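Email and Social Media Marketing Assistant (part-time, Clastmont or remote)
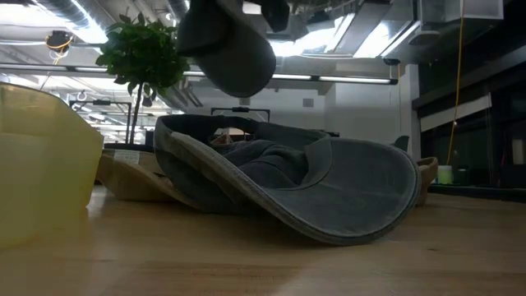

Cillell is a small marketing office in Clastmont. We write newsletters, run social pages and plan small advertising campaigns for shops and local services. We are looking for one person to join us in May, for 20 hours a week.

Who we are

Cillell was started by Yu-ting Lai, who worked before in the sales department of a furniture importer and learned email marketing there, mostly by making mistakes with it. Today we are five people. Our clients are small: a garden center, two dental practices, a language school, the bakery chain Besley, and a few others who came to us by recommendation. Most of them have fewer than ten employees and have no marketing person of their own. They depend on us to tell them what is worth paying for and what they can leave alone.

We don't promise our clients thousands of followers. We have seen pages with a large audience which did not bring one order in a month, and we have seen a mailing list of 300 people that kept a repair shop busy during the whole winter. So with every new client we begin with a long talk about who buys from them and why. Only after this do we choose the channels. Sometimes the answer is a printed card next to the cash register, and then we make a printed card.

What you will do

The biggest part of the job is newsletters. We send them for nine clients at the moment, most of them twice a month. You will collect the material from the client (this means phone calls, because many of them don't answer email), write the first draft, prepare the layout in our mailing tool, and send a test to the rest of us. Hiu-tung Yu reads everything before it goes out. She will give you comments, and in the first weeks there will be many of them. Please do not take this personally. Mine also come back with comments, after four years.

You will also take care of the social pages of three clients. It includes planning the posts for the month, writing the short texts, and answering the questions and complaints that people leave under them. Complaints should be answered on the same working day. We have a short guide for the difficult ones, and you can always ask.

Once a month you will prepare a report for each of your clients. Our reports are one page long. They say what we sent, how many people opened it, how many clicked, how many new addresses came in, and what we suggest to change. You don't need to be a statistician, but you should feel comfortable with a spreadsheet and you should notice when a number looks wrong.

In the autumn we will move all our lists to a new mailing system called Sayegh. The largest of them has 2706 addresses and it is quite messy, with old duplicates and people who asked to be removed by phone. You would help with the cleaning of the lists before the move. It is slow work, I want to say this openly, and it will take a good part of your hours in September.

What we are looking for

You write clear and correct English. You don't have to be a native speaker (I am not, as you have probably noticed), but your drafts should not need to be rewritten completely. You can explain a thing to a shop owner without using marketing words. You keep deadlines, and when you see that you can't keep one, you say it early.

Some experience is necessary. It can be from a job, an internship, a student club, or your own small shop or blog. If you have built a mailing list from zero, even a little one, we would very much like to hear how you did it. A marketing degree is welcome but we will not ask for it.

It would be good if you know at least one mailing tool already. Basic photo editing is also useful, mostly cropping and making a picture brighter. We don't need video skills for this position. Knowledge of Spanish would help with two of the clients, but it is not a condition.

What we offer

A permanent contract after a trial period of three months. The pay is discussed at the first interview, and we will tell you our range before you have to tell us your number. You can divide the hours over four or five days as you like, only between 10 a.m. and noon we want everybody to be reachable. You may work from home the whole week, or come to our office, which is above the post office in Clastmont - there is a good kitchen and a less good elevator.

Each person has 1000 dollars a year for courses, books or a conference. In the first month you will share your clients with Hiu-tung, so you don't have to call anybody alone before you know them. Paid vacation is calculated according to your hours, and the office is closed between Christmas and New Year.

How to apply

Please send us a resume of one or two pages and a short letter. In place of a general letter, we ask you to do this small task: choose a small business that you know as a customer, and write us in less than 300 words where this business should spend its marketing time, and where it should stop spending it. It doesn't need to be beautiful. We want to see how you think about a real shop with little money.

Please don't send a finished campaign or designs. We don't use the work of applicants for our clients, and we don't want you to lose a weekend on this.

Applications go to Yu-ting Lai by email, with "Marketing Assistant" and your name in the subject line. Attachments as PDF, please. We answer every application, usually in two weeks. There is a first interview by phone or video (half an hour), and then a second one with Yu-ting and Hiu-tung, in the office if you live near, otherwise by video. For the second interview we will send you an old newsletter of ours, and we will talk together about what could be better in it.

If you have a question before you apply, for example about the hours or about working from another state, you can call the office in the morning and ask for Hiu-tung. Agencies and recruiters, please do not contact us about this position.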